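PLAVTON COMMUNITY KITCHEN TO SERVE 300 MEALS A WEEK STARTING IN MAY

PLAVTON, February 11, 2021 – The Retamal Fund has awarded the Plavton Community Kitchen a grant that will let it open four evenings a week, up from three, and we could not be happier to share the news!

The extra evening begins in May and brings the weekly total to 300 hot meals, all cooked on site at the old Clerance Street school. Takeout will stay available at the side door for anyone who prefers to eat at home.

"We had 128 families on our list at the end of January, and I know most of them by their favorite soup," said Gilmar Araújo, kitchen manager. "Another night means more soup, more bread and a lot more time to talk – I can't wait."

The grant also pays for a second oven and a part-time cook. Ľubomír Sýkora, who baked for years at the Grudance market, joins the kitchen next month and is already testing a rye loaf and a plum cake for the spring menu.

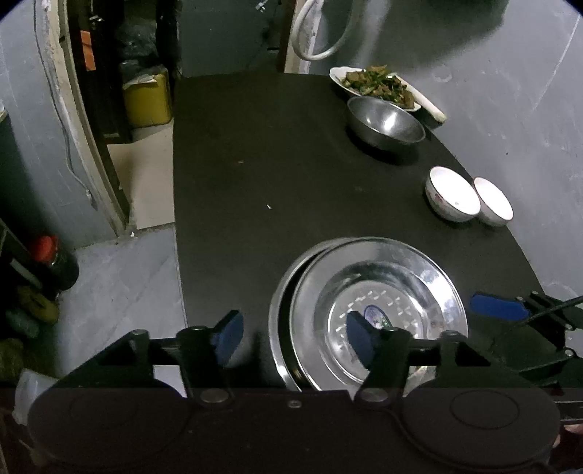

Local growers are welcome to get in touch about supplying potatoes, onions, cabbage and eggs. The kitchen buys at market price and can pick up anywhere in the county.

The spring menu will be posted at the front door and at the Plavton library in late April. Families who would like to sign up can stop by any open evening between 5 and 7 p.m. or leave a message at the front desk. There is no form to fill out.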